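From: Aba Alhassan
To: twoarm-users list
Subject: Re: Second arm wanders off when the first one stops

Hello Vasco, hello everyone,

Thank you for writing this up so carefully, and I'm sorry it has taken me until Thursday to answer. I wanted to sit down with it properly instead of firing off a guess over breakfast, and then the week got away from me, as weeks do.

Vasco Pacheco wrote:
> We run the Turnley two-arm bench in simulation before anything goes
> near the real pair in Punasbridge. Last night's batch was 1,094
> episodes, and in 44 of them the same thing happened. Arm A comes down
> over the red block, gets a protective stop just before the grasp, and
> freezes as it should. Arm B does not freeze. It carries on with
> whatever it had queued and swings out past the edge of the table.
> No error in the log for B, not even a warning. Both arms are supposed
> to be in one stop group. Has anyone seen this? I am not letting
> anybody run it on hardware until I understand it.
>
> Vasco

First of all, bless you for that last sentence. I know there is always somebody leaning on the door asking when the real arms will be free, and it is so easy to say "oh, it's only 44, it's probably the simulator." Please keep saying no to them for now.

I have seen this, or something so close to it that I would bet my lunch on it. We had the same trouble here at Brosari in May, and it took two of us most of a week to find, mainly through looking in the wrong place. I spent days convinced it was the collision checker. It was the stop group after all, but only after a reset, and that is why it looked so random.

When an episode resets, the scene loader puts both arms back and registers them with the stop group one after the other, A and then B. If the reset lands while the planner for B is still finishing a trajectory, B's registration gets refused, and the loader (this is the part that made me put my head on the desk) treats the refusal as "already registered" and moves along quite happily. From then on B is a free agent. It will follow its own limits and its own plan, but it never hears that A has stopped.

I reran your setup last night with the scene file you attached, the plain table on the tile floor with the one block, and left it paused on the first bad episode while I went to make tea. 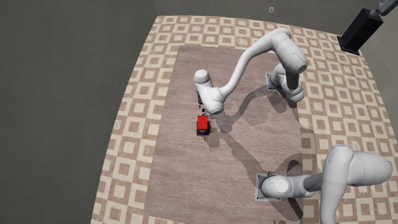
So I went back through the registration messages for that episode, and sure enough, there was one entry for A and none at all for B. I then checked a handful of the good episodes and they all had both. I haven't gone through your whole batch, and I'd love it if you could do that at your end with the full logs. Search for "group join" and see whether your 44 are exactly the ones with a single entry. If even one of them has two entries, then we have a second problem and I'll gladly eat my words.

For the meantime, what we do here is a bit clumsy but has held up well. After each reset we wait for both planners to report idle, then ask the stop group for its member list, and refuse to start the episode unless both names come back. We gave it a timeout of 45 seconds, which is far more than it ever needs, but our old workstation has its moods. I'll send you the script as soon as I've taken out the rude comments.

Now, about the hardware. The Sugawara controller we use does its own registering at power-up and doesn't go through the scene loader, so in theory the real pair shouldn't be able to get into this state. I would not lean on that, and I don't know how your cabinet in Punasbridge is set up. Before you power both arms, please do a stop test each way with nothing in the grippers and everybody outside the fence: stop A and watch B, then stop B and watch A. We only ever tested the one direction for the longest time, and I still feel a little ill thinking about it. And do it again after a soft restart, not only from cold. The wired emergency stop is a separate circuit and wants its own test as well, so don't let a pass on one stand in for the other.

One more thing while I'm rambling. You mentioned that nothing was logged for B. I think the refusal ought to be a hard error that halts the run, and I'd like to ask for that change in the loader. Would you mind if I used your numbers in the report? They're much better than mine, as we never kept a proper tally, and your description of it is clearer than anything I wrote down at the time.

If anyone else on the list is running two arms from the same loader, please have a look at your member list after a few resets and write back either way, even if all is well. It would help to know whether it only shows up with long queued motions on the second arm, as in Vasco's case and ours.

Warm wishes to all of you in Punasbridge,

Aba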